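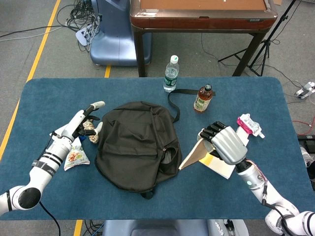
Figure 2. Two-arm packing station, items held in both hands.

Sharing the table safely

Now the fun part – working with both arms! Good habits make every run better.

1. Route loose cables away from walkways.
2. Stay behind the floor line while the arms have power.
3. Set arm speed to 30 percent for a new item.
4. Press Stop before you reach over the table.

CAUTION: Never pull an item out of a closed hand. Use Release.

Note: Code 608 means a grip timeout. Clear it and try again!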